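Search this site
Search
Enter keywords

How to apply for a place in a reality show audience or cast

Most people who apply for reality television send one form, hear nothing and give up. The form matters less than the short video that goes with it, so start there and fill in the rest afterwards.

Step 1: Read the casting call twice

Check the age limit, the filming dates and whether you need to live in a certain area. The dating show Hatow asks for people who have been single for six months or longer. Jandisa, the house-share series, wants applicants in pairs. If you don't fit, wait for another call. Bending the truth on the form usually comes out at the background check, and you will be dropped.

Step 2: Make the video

Keep it under two minutes. Stand facing a window, hold the phone sideways and say your name, age and town first. Then tell one story from your own life. Pick something that happened to you at work or at home and tell it as you would to a friend. Don't read from a script and don't list your good points.

Oluwaseun Danladi, who was in the second series of Jandisa, used a story from his first week in a care home kitchen. He recorded it 23 times and sent the sixth.

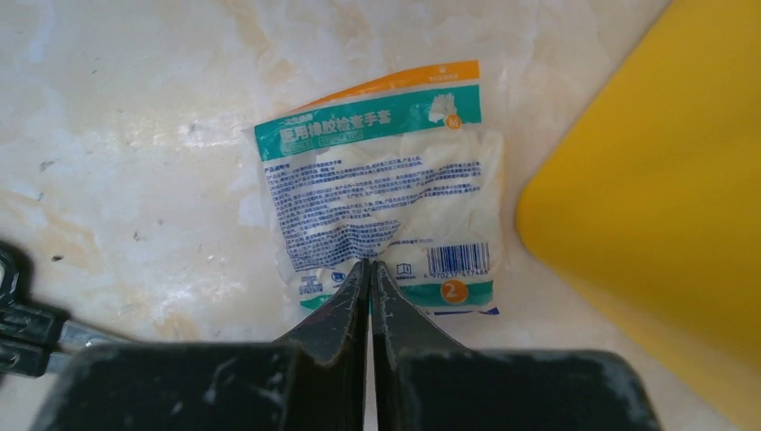 Gloves in their packet.

Step 3: Fill in the form

Answer every question, including the dull ones. Casting teams search the forms by job, hobby and place, so write "dental nurse" and not "I work in healthcare". List any social media accounts you have used in the past few years. Old posts will be read, so go through them before you apply.

You will also be asked about your health and any criminal record. These answers go to a separate welfare team.

Step 4: Prepare for the call

If they like the video, a researcher will ring, often from a withheld number. The call takes 30 minutes or so. Ubaldo Sorrentino missed two calls from Gruneo before he started picking up unknown numbers, and he was cast in October from the reserve list.

Expect questions about your family, past relationships and arguments you have had. Decide beforehand what you won't discuss, and say so.

Step 5: Read the contract

Look for what you are paid, what happens if you leave early, and how long you must stay off other programmes. Ask for a copy to take home. Show it to a solicitor or your union if you can.

Applications for the next series of Hatow close on 23rd June. Keep your reference number, as you will need it if you want your video deleted later.

Contact us | Copyright MacDonald Casting Guides | Back to top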